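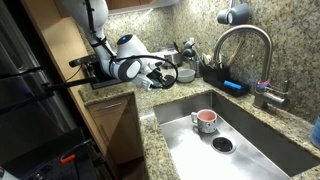
The sink corner, granite bench and splashback

Kitchen & Laundry > Benchtops and sinks

How do I get hard water marks off granite without wrecking the sealer?

Asked by Venla Ojala

Hi all! We moved into our first place in January and I am completely in love with the kitchen, especially the speckled granite. It's the first stone benchtop I've ever had and I want to look after it properly. The trouble is our water. We're on bore water here and it leaves a chalky white ring behind the tap and along the join where the stone meets the sink. I wipe it down most nights and by Wednesday it's back again.

At our old rental I just went at everything with white vinegar, but Mum says vinegar and stone don't mix. Is she right? And is there something I can use on the stainless sink that won't hurt the granite if it splashes? The previous owners left half a bottle of Skukari stone spray under the sink with no instructions on it, so if anyone knows that one I'd love to hear.

Also, how do I tell if it needs sealing again? I don't know when it was last done.

3 answers

Lemlem Adugna
Top contributor

Your mum's right, keep the vinegar off it! Most granite copes with a splash better than marble would, but acid can strip the sealer over time and some slabs have minerals in them that will dull. Same goes for lemon juice and most bathroom descalers.

What I do, and I've had stone benches for 20 years on terrible water, is this. Mix bicarb soda with a little water until it's like yoghurt, dab it along the white line, lay a damp cloth over the top and go and have a cuppa. Come back and rub gently with a soft nylon brush (an old toothbrush is perfect for the bit behind the tap). Wipe, rinse, dry. If there's a thick crust, hold a plastic scraper nearly flat and ease it off first. An old library card works a treat. You may need 3 goes at it if it's been building up for years, so don't lose heart! 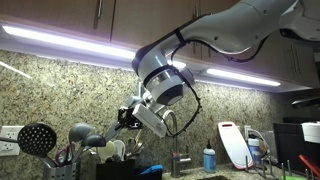

The drying is the part that makes the real difference. The scale is what's left when the water evaporates, so a quick once-over with a microfibre cloth after the dishes will save you all that scrubbing. I keep mine on a hook inside the cupboard door and it's just habit now.

For the sealer, put a spoonful of water on the stone somewhere out of the way and leave it 20 minutes. If it's still beading, you're fine. If there's a dark patch underneath, it's soaking in and you want to reseal. Test near the sink too, that's always the first spot to go. Let the whole bench dry overnight before you put any sealer on.

In the sink itself, bicarb and a soft sponge, always rubbing along the grain. It comes up beautifully!

gumboots70

+1 for bicarb. Never used the Skukari but I've got the Clorkton one and it's ok. Smells like oranges. If the bottle's got no instructions I'd chuck it.

Olszewski

Worth looking at the silicone while you're down there. Half of what I thought was scale on ours was old silicone that had gone white and started lifting. No cleaner will fix that. I cut it out with a blade, cleaned up with metho, let it dry and ran a new bead of neutral cure, the sort marked safe for natural stone. The cheap acetic stuff can stain the edge of the slab. Took me an arvo and looks brand new.

Comment from Venla Ojala: You are all legends!! Did the bicarb last night and most of the ring behind the tap is gone already. Spoon test left a dark patch right beside the sink so I'll be resealing on the weekend. Haven't checked the silicone yet. Does anyone know if the sealer has to go on before or after the new bead?

Comment from Olszewski: Silicone first on mine, but check the sealer tin, some of them want it the other way round.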